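Plate It Up: Your Questions

Turna's snack table is my favorite corner of the whole kitchen program, and the questions keep rolling in (keep them coming!). Answers by Zhenhua Qiu.

What is a plate-up, exactly?
You get a plate, a few foods on the table and the freedom to arrange them any way you like. There's no cooking at all. We start at 50 minutes past the hour and wrap up in 21 minutes, and people always want to go again.

Do I need to bring my own food?
Nope! We set out fruit and vegetables for everyone. If you have a gorgeous tomato from your own yard, bring it along — we love a guest star.

Why such plain plates?
Color! A bell pepper on a quiet beige or tan plate just glows. I tried patterned plates for one whole August and everything I put on them looked busy. Plain ones with a bit of a rim also keep round things from rolling off.

Where do I start?
Start with the biggest, brightest thing and let the rest find a spot near it. A pepper is perfect for this because it has so much shape to it. Long foods like bananas are trickier, so I leave them beside the plate until I know how much room is left.

What does the table look like at plate-up time?
Simple, with the round plate on the left and a banana and a bell pepper or two waiting their turn. 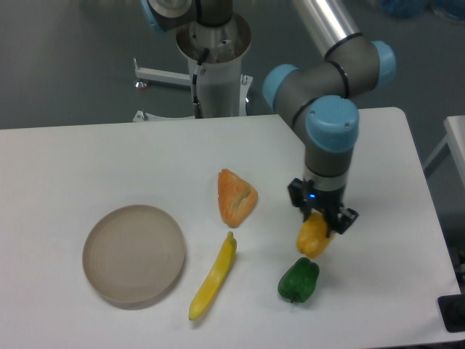
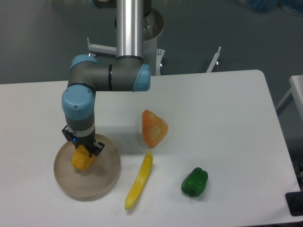

Can I use whole peppers, or should I slice them?
Whole is great for practicing. Slice them once you're ready to eat, and try a ring or two standing on edge — so pretty! Wash them first either way.

What happens to the food afterward?
You take your plate home or eat it right there. Bananas that get a little bruised go into the Akande freezer bin for smoothies.

Can kids join in?
Yes, please! They're wonderfully bold with color. An adult does any slicing.

How do I sign up?
Put your name on the Dritura sheet by the door, or just turn up and ask for me.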